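3月29日 拆机工位,规矩这一页重新写

上一版规矩是去年十一月写的,贴在柜门里侧,字小,又被胶带盖住一角,大家基本上是凭记忆在做。今天下午正好机箱在台上躺着,我就把这一页从头抄一遍,顺手改了几处。写得啰嗦,请各位包涵,我自己也是写给半年后的自己看的,那时候我肯定又忘了。

先说机箱进场。老规矩是“断电后上台”,这句话太省了。电源线拔掉以后,要再按住开机键数到4,让电容里剩下的那点电走掉,然后才碰侧板。Zokura 那批旧机子尤其要按,上次有一台拔了线,主板上的小灯还亮了好一会儿,把我看得心里发毛。侧板拆下来放到下层架子,别靠在台脚上,靠过的人都知道它会滑,滑下来的声音全楼都听得见。

放平的方向也定下来:开口朝上,机箱侧躺,底下不垫泡沫。泡沫垫我们试过,手感很好,人用着舒服,可是机械臂往下压一点它就陷一点,高度基准全乱了。直接放在铝型材台面上,硬碰硬,反而省心。台面的槽里容易藏螺丝,每次换机箱之前拿手电照一遍,磁棒也过一遍。我在槽里捡到过一颗完全不属于我们任何一台机器的螺丝,到现在还摆在窗台上,欢迎认领。

再说夹具板。灰色那块打印板放在机箱左手边,贴近但是不要顶住。这一条我想多写两句。以前有人图稳当,把板子推到跟机箱紧紧挨着,结果机箱稍微一动,整块板跟着走,示教好的点位全都偏了。现在的做法是留一条缝,能塞进一张卡纸就行,塞不进去就重新摆。板上高的那根立柱最容易被手臂扫到,所以凡是从左往右的路径,一律先抬高再平移,不许走斜线抄近路。我知道斜线快,我也喜欢看它走斜线,可是立柱我已经重新打过一次了,打印机那一晚上的嗡嗡声实在不想再听。
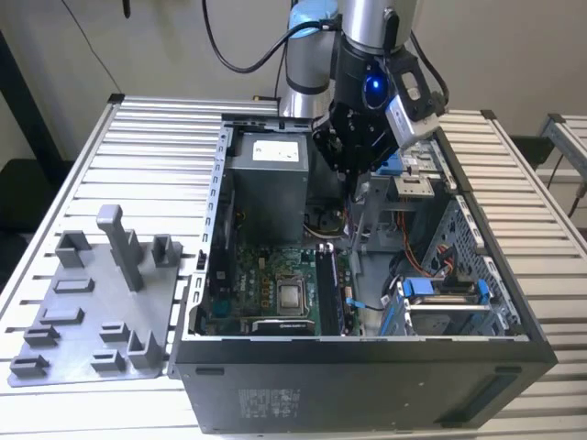 图片来源:Alden 工位固定机位,拆机工作间自存

夹爪下探这一步,争论最多,今天把话说死。夹爪到了电源和硬盘架上方,必须先悬停,人看一眼,再放行。悬停的时间不设上限,看清楚为止。看什么呢?第一看线,橙的红的黑的那一把线,有没有拱起来挡在手指的去路上;第二看传感器模块后面那根黑线,有没有绷紧。绷紧了就退回去重新理线,不要心存侥幸。Dandemholm 那边的同事跟我聊过,他们是靠力控阈值来兜底,碰到阻力自动停。这个办法当然好,我们也开着,但我还是觉得阈值是最后一道,不该当第一道用。等力传感器觉得不对的时候,插座上的塑料卡扣多半已经先觉得不对了。

散热器取下以后,处理器就露在外面了,这种状态下手臂不得从主板上方横穿。要去硬盘那边,从机箱后侧绕。绕一圈多花大约2秒,一台机器下来也没多少,大家不要心疼。内存条两端的白色卡扣,规矩是人来扳,机械臂只管拔。哪天 Prantl 的新手指到了,我们再来谈要不要放开,现在这副黑手指太宽,扳一边容易碰到旁边的东西。

蓝色的塑料件另外说明一下。这台机箱的硬盘架把手是蓝的,内存旁边还有一小片浅蓝的塑料片,接着一根细黑线。视觉程序之前按颜色找把手,我一直不放心,这两种蓝离得不算远,灯光一变就更难讲。所以程序里的搜索区域要先框死,只框右侧硬盘架那一块,别让它满机箱找蓝色。改参数的人请在本子上签一笔,写清楚改之前是多少,改之后是多少。参数编号2302那一项,我翻遍了记录也没找到是什么时候改的,最后只好重新标定,一个上午就这么过去了。

人员站位。手臂上电期间,手不进机箱,这一条没有例外,哪怕只是想把一根线拨开一点点。要拨线,先按暂停,看着手臂停稳,拨完,退出来,嘴里说一声“好”,操作的人听见了再放行。我知道一个人干活的时候自己跟自己说“好”有点傻,我天天这么说,已经习惯了,说着说着还挺有节奏。急停按钮周围一掌宽之内不放任何东西,包括茶杯,包括这本笔记本(上周是我放的,对不起)。

椅子也算在规矩里。后面那把黑椅子,手臂运行时要推到型材框架外头去,坐着的人视线太低,看不全机箱里面。累了就停机再坐,停机坐着喝口水,没有人会说什么。

静电手环照旧,接地夹夹在机箱的裸金属上,不要夹在喷漆的黑边上,漆面不导电,夹了等于没夹。这件事我每次带新同事都讲,每次讲完过两天还是会看见夹子咬在黑边上,所以再写一遍。

拆下来的零件放哪里,暂时还按老办法:硬盘进防静电袋,螺丝进小盒,扩展卡平放,金手指不许朝下压着台面。标签当场写,不要等到收工一起写。柜子里那个编号1882的袋子,里面的电源是哪台机器上的,到今天还是一桩悬案,谁想起来了请告诉我。

还没定的事情:夹具板要不要用螺栓锁在台面上。锁了就不会跑,可是换机型的时候要拆要装,麻烦不少。我倾向先做两个定位销试一周,孔位下次开打印机的时候一起改。另外机箱侧躺以后脚垫朝外,挡块怎么做也得想一想,先画个草图夹在下一页。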